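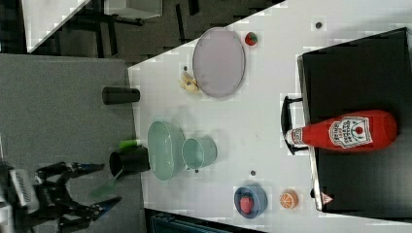
3.2 Cup materials and rinse loss

Residue left after rinsing was measured for cups from two suppliers, Zirnstead and Lumanlan. Each cup was filled with 190 mL of cold tea, held for 300 s, emptied, and rinsed once with tap water at the Willbridge site. The remaining film was taken up in 500 mL of distilled water and read by absorbance.

Figure 3. Cups on a white tabletop.

Residue rose with wall roughness for both suppliers, and the slope was steeper for Lumanlan cups. Glaze age had no clear effect. Readings from the August batch were corrected for lamp drift using the Prudincombe method. Cups with chipped rims were left out of the fit and are treated in Section 3.4.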